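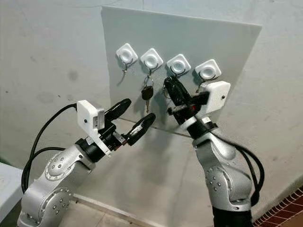

Key board by the side door. Car key on the second hook from the left.

March 5, 2020

Keys today, mostly. I have been meaning to do something about them since we moved to Nyitrai, and this week it got bad enough that I had to. On the way to the dentist I went through two coats, the fruit bowl and the drawer with the takeout menus, and the car key was in the pocket of the bathrobe. I was late and they made me reschedule. The new appointment is in April.

So the board is up. It's gray, a bit darker than the wall, flat, nothing printed on it. The hooks are the white adhesive kind, square with a round dip in the middle and a thin metal hook at the bottom. I put them in a row near the top and left the lower part of the board alone. I had thought about two rows. Afaf said two rows would mean the top keys hanging in front of the bottom hooks, and when I held a bunch up to check she was right, at least for the long ones.

Order from the left. The first hook has just a ring on it. That is for the shed key, when Kofi brings it back. He has had it since he borrowed the hedge trimmer. I put the ring up anyway so the place is taken. Second is the car. Third is the side door. Last one is a small ring for the mailbox, and I may move that one if it turns out the mail gets picked up by whoever comes in first, which would make more sense on the left.

Before any of this I emptied the bowl. I tipped the whole thing out on a dish towel on the kitchen table and sorted it. There was more in there than I expected. A lot of it was from the old apartment in Cliltgate and should have been handed back when we left. I found the laundry room key, the one for the bike cage, and a mailbox key with the number scratched off. I wrote to Horácio at the building office to ask if he wants them mailed. He answered inside an hour, said the bike cage lock was changed long ago and to throw that one away, but he would like the laundry one. I put it in an envelope with a piece of card around it so it won't tear through. It still needs a stamp.

Also in the bowl: a padlock key with no padlock, a luggage key, the little bent tool for bleeding the radiators (we don't have radiators here), two suitcase tags, a dead battery, a Canadian coin and the spare for Vimala's place. I had told her twice that I didn't have her spare. I called and told her I did. She wants me to keep it, so it goes in the desk with a label on it.

I tried the unknown ones in every lock in the house, including the window locks and the metal cabinet in the basement. One opened the cabinet. We have been leaving that cabinet unlocked for as long as we have lived here on the idea that there was no key to it. There is nothing in it except paint and the extra tiles, so it doesn't matter much, but I was glad to know. The rest fit nothing. They are in a jar on the basement shelf. I will give the jar a year and then it can go.

Mawuli came by at lunch to return the level and stayed for soup. He has opinions about key hooks. His parents had them right inside the front door where you could see them through the glass, and somebody reached in through the mail slot with a stick and took the car. I don't know if the stick part is true. Ours is around the corner from the side door and can't be seen from outside. I went out and looked from the step to be sure, and then from the driveway.

He also thought I should have used screws. I don't want screws in that wall. There is a pipe somewhere behind it, going up to the bathroom, and the plan that came with the house shows it in two different places depending on which page you look at. The hooks are on the board anyway. If they come off they come off, and I'll clean the spot and stick on new ones.

For the record, in case I have to do it again, this is how the hooks went on. Wiped the board with rubbing alcohol on a paper towel and let it dry. Marked the spots in pencil along the edge of a ruler. Peeled the backing and pressed each one with my thumb for a count of 23, which is not what the packet says, I lost track on the first one and then did the others to match. Rubbed the pencil off with a damp cloth afterward. I did all that last night before bed and left it until this morning with nothing on the hooks.

The packet is from Eltevari and came with 10 in it, so there are plenty left over. I put the packet in the drawer with the tape. I should use one for the dustpan, which falls over every time the basement door is opened.

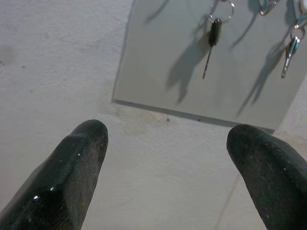 How long do adhesive hooks need before you can hang anything on them?
The packet says one hour, but I gave them the whole night and hung the keys up after breakfast.

The bit that took longest was getting the old rings apart. The car key had been on a ring with the house keys, the basement key and a bottle opener, and all of it together was so heavy that it swung against my knee when I drove. I broke a thumbnail on the ring and then remembered the trick with the staple remover, where you push the teeth in between the coils and it holds the ring open for you. That works well. After that it went quickly. Now the car key has its own ring and nothing else on it, and that alone feels better in the hand.

I thought about labels. Afaf thinks we should have them, either under each hook or on tags. My feeling is that a car key looks like a car key and the rest can be learned in a week. She says that is fine for me but her sister is coming to stay and won't know the side door from the basement. We left it that if her sister has trouble I will make tags. There is a roll of white tape in the office that would do.

She did agree on the main rule, that keys go on the board when you come in and not on the counter for a minute first. The counter for a minute is how the bowl got started. It was meant to be for fruit. I washed it after lunch and it had a ring of gray dust and metal smell in the bottom that took hot water and some scrubbing to get rid of. There are oranges in it now.

Went to Pratport in the afternoon to get the side door key copied. The man at the counter did it while I waited and asked if I wanted a colored cap. I said no and then went back and said yes, a green one, since the copy is going to the neighbors and they have a drawer like our bowl used to be. The first copy stuck halfway into the lock when I got home. The second one, which he had cut at the same time and charged me half for, goes in fine. So the stuck one has to go back. I kept the receipt, it is under the magnet on the fridge. I could have tested them if I lived closer to the store. It is a long drive for a key.

While I was there I looked at key cabinets, the kind with a little door. The cheapest had a handle that came off when I touched it. The good ones were big, meant for offices. One of them claimed room for 100 keys. I can't think what we would put in it. I was happy enough with the board after seeing them.

I noticed on the way back that the car has gone past another 2,000 miles since I last wrote down the reading, and that I haven't had the oil looked at. Adding it here so I see it. The spare car key is the other thing. We were given two when we bought the car and I have only ever seen one of them in this house. It wasn't in the bowl, it isn't in the desk, and it isn't in the glove compartment. Afaf thinks it may be in the box marked "hall" that we never unpacked, and that box is behind the paint in the basement. I got as far as moving the paint and then it was time to start dinner.

Dinner was the rest of the soup with rice in it, and toast.

Kofi phoned afterward about something else and I asked about the shed key. He said it is on his windowsill and he looks at it every day. He'll bring it with the trimmer on the weekend if the rain holds off, and if not he will put it through the door. I asked him please not to put it through the door. The mat is thick there and we lost a library card under it for most of the winter.

Things left over from today:
Stamp for Horácio's envelope.
Take the bad copy back to Pratport.
Green cap key to the neighbors.
Label on Vimala's spare.
Hook for the dustpan.
Box marked "hall."
Oil.

I came down at ten to lock up and went to the bowl for the side door key out of habit, and had my hand on an orange before I remembered. Locked up, hung the key back on its hook, turned off the light. It rained a little while I was brushing my teeth and I got up again to close the small window on the landing.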